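Clevthorpe Players and Friends
Minutes of the spring meeting, held in the upstairs room at Destport Road, March 20, 2019

Present: Ghada Abu Hammour (chair), Nabil Darwish, Noura Qaisi, Rawan Daher, Raghda Sayegh (minutes), and a very welcome handful of newer members who I hope will forgive me for not getting all their names down before the tea came round.

1. Welcome and minutes of the January meeting
Ghada thanked everyone for turning out on such a filthy evening. The January minutes were agreed, with one correction: it was Rawan and not Noura who offered to look into the piano, and Noura would like it known that she has never offered to look into a piano in her life.

2. The summer play
We have settled on The Lamplighter's Daughter, which Nabil has been gently pressing on us for two years now, and he was so pleased that he had to be stopped from reading us the second act. There are 20 speaking parts if we don't double up, and Ghada thinks we should double up. Read-throughs will begin as soon as the scripts come back from the copy shop.

3. Costumes
This took up a good part of the evening, as it always does! Noura has been through the wardrobe rail and feels we can dress most of the village scenes from what we have. The mourning clothes for the last act are harder, and plain black knitwear may have to stand in for some of the grander things in the script.
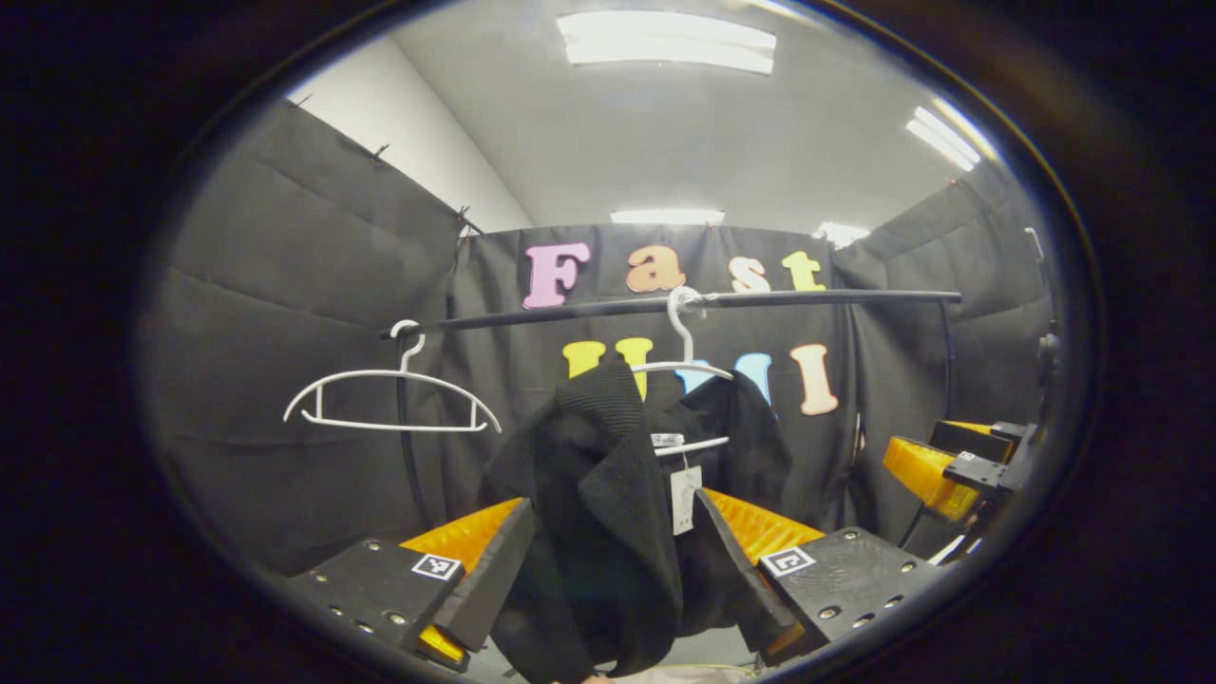

Rawan wondered whether we were being too timid about the period, and whether an audience would really mind a modern coat if the hat was right. She would sooner see the money go on decent boots, as everybody in the front row looks at the boots. Noura agreed about the boots but held firm on the coats, and after a friendly back and forth it was left that she will price both at Zarell and bring the figures to the next meeting.

4. Money
The balance stands at £500, with £30 still to come from the raffle. Hire of the Akl Hall has gone up a little, though they have kindly let us keep the old rate for rehearsals. Ghada proposed that tickets stay at £4 for another year and this was agreed with some relief. A longer talk about charging for programmes was put off, with several of us looking at the clock by then.

5. Staging and blackout

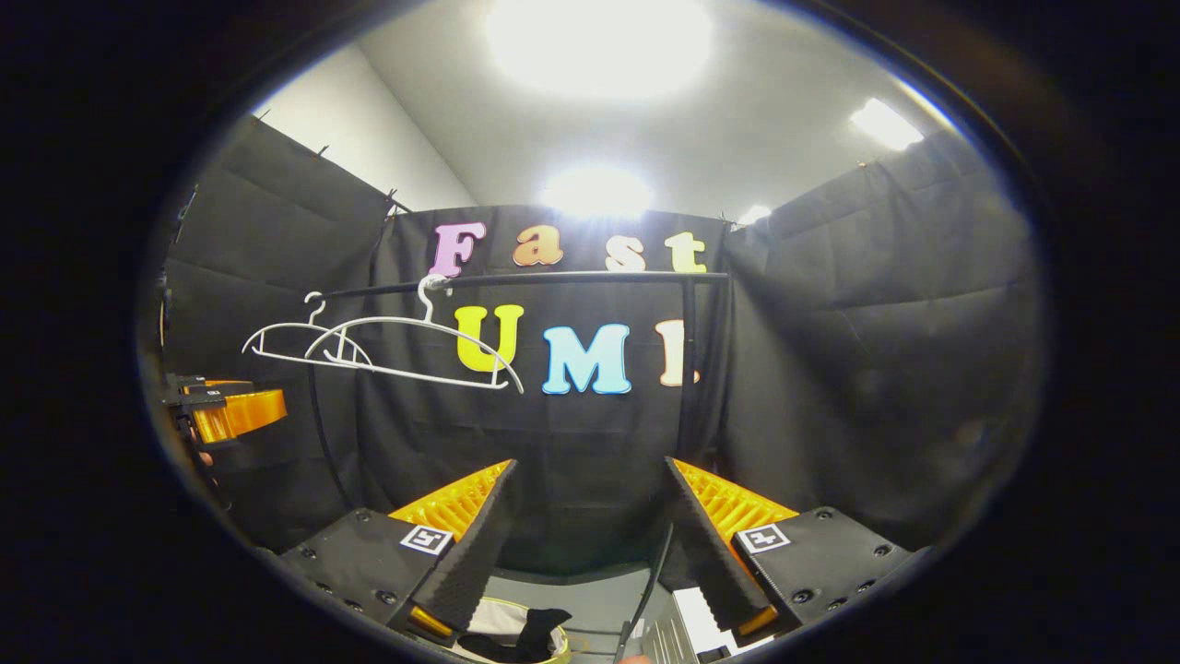
Nabil reported on the Akl Hall windows, which let in a great deal of evening sun in summer and quite spoilt the cellar scene last time. He has measured them twice and would like us to sew proper curtains of our own and stop borrowing. On fixing, he favours small clips along the top edge, the way the black cloth is put up here, as the hall won't hear of nails or tape. Ghada asked that any cloth be fireproofed before it goes anywhere near the lamps, and Nabil will find out what that costs. Rawan has a sewing machine and a free dining table, and was thanked very warmly for both.

6. Any other business
The piano: Rawan has looked into it. It wants tuning and possibly a good deal more, and she will ask for a quote.
Would whoever took home the big teapot please bring it back.
Lifts home after rehearsals: please put your name on the list by the door if you need one or can offer one.

The meeting closed a little later than planned. Raghda will send the date of the next one round once the hall has confirmed.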